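4.3 Setting the wrist view crop and rim detector

Do this section after the hand-eye calibration in 4.2. You need Prundura running on the control PC and the arm in hold mode.

1. Open the Perception tab and pick the wrist stream.
2. Set the frame buffer to 10. Higher values add lag to the approach planner.
3. Jog the arm until a round vessel takes up about half the view.
4. Press Freeze. Prundura draws the rim as an open arc if it can't fit a full circle.
5. Check that the arc follows the outer edge of the rim. If it jumps to the inner lip, raise Edge Contrast one step and press Freeze again.
6. Save the profile under a new name. Orkov profiles from older releases load as read-only.

Note: Sunlight on a white rim can wash out the outer edge. Lower Exposure before you touch Edge Contrast.

Caution: Keep the speed limit at 19 percent until the profile is saved. The planner doesn't check clearance against a frozen frame.

At close range a partial rim is normal, and nearby items may be soft. 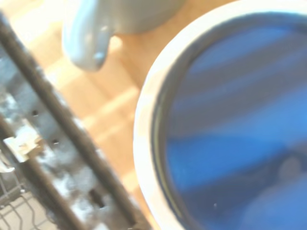
Why does the planner wait after I press Resume?
It holds for 500 ms so the live stream can refill the buffer. The delay is set in the Nedidska driver file and applies to every profile on that arm.

7. Press Resume and let the planner propose a grasp.
8. Reject any grasp that scores under 4 – the Score column is on the right of the list.
9. Run the accepted grasp in Step mode first. Switch to Continuous once the path has played through with no stop flags.

If the list stays empty, reload the profile and repeat from step 3. Error codes for the rim detector are in section 7.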